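Pastor wants members to sign a pledge card with dollar amounts, is this normal?

Asked by Theresia Brunner in Church Life and Money

Hi all, long-time reader, first question. My husband and I have been going to a mid-size church called Stirnon Chapel for 6 years now. Lovely people, good music, kids' program is great. In August our lead pastor announced a building campaign and everybody got a card to fill in with a monthly amount, your name, your phone number and a signature line at the bottom. The suggested amount printed on ours was $280 a month, on top of regular giving!! I have no idea where they got that number. We give $162 a month now and that already takes some juggling.

What bugs me more is that he read out the names of the families who had already signed. From the pulpit. My neighbor says her church has done this for years and I'm being touchy. Also he drives a very nice new car, which I know is none of my business, but people are talking about it and I'd be lying if I said I hadn't noticed.

So is a signed pledge normal? Can they come after us for the money if we sign and then can't pay? And how do I ask to see the budget without becoming "that woman"?

3 answers

Elfriede Widmer answered:

Pledge cards are very normal, reading out names is not (at least not anywhere I've been a member, and I've been in four churches in three states). I kept the books for a congregation for 7 years, so I've seen a lot of these cards come and go. People lose jobs, people move, people change their minds, and the good churches just cross it off and send a nice note. As for whether they can collect, it depends on your state and on what the card says. Some courts have treated a signed pledge as a promise you can be held to, mostly when the church went and borrowed money because of it. I never once saw a church sue over one. But read the small print before you sign, and if you're worried, write "intention only, may change" right over the signature line. I've done that myself and they took it fine!

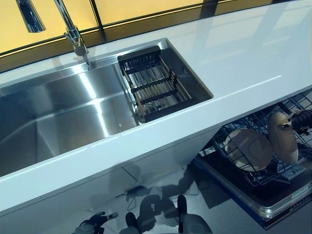
Asking for the budget is easier than you think. In a lot of churches members have a right to see the yearly numbers, and it's usually in the bylaws, so ask the office for a copy of those first and look for the part on finances. Then send a short friendly email, something like "we're praying about our pledge and would love to see last year's spending and the plan for the building." Put it in writing and keep the reply. I'd also talk to one of the elders, and do it somewhere relaxed. My best money conversations in church never happened in the office, they happened after a supper, when people aren't on their guard. What you want to know is who sets the pastor's salary, whether he's in the room when they vote on it, and who besides him can sign checks. If you get a straight answer, great, the car may be his wife's money for all you know. If you get a speech about having faith, I'd hold on to my pen for a while.

Ziad Semaan answered:

Leave. Any pastor who reads names out loud is doing it to shame the rest. We had one at Bistden and it only got worse.

Pentti Leinonen answered:

I wouldn't go straight to leaving like Ziad says, 6 years is a long time and your kids have friends there. Our pastor did the names thing too, and a couple of us asked him to quit it and he did. He thought he was thanking people! Might be the same with yours.

One thing Elfriede didn't mention, ask whether money for the building goes in its own account. Ours got mixed in with the general fund and when the project fell through it took forever to sort out who had given what. Also you can give to the building one time and skip the monthly thing completely, the card probably doesn't say so but I've never heard of a church turning down a check.

Comment from Theresia Brunner:

Thank you!! Asked the office for the bylaws this morning, they have to "look for them." Will update.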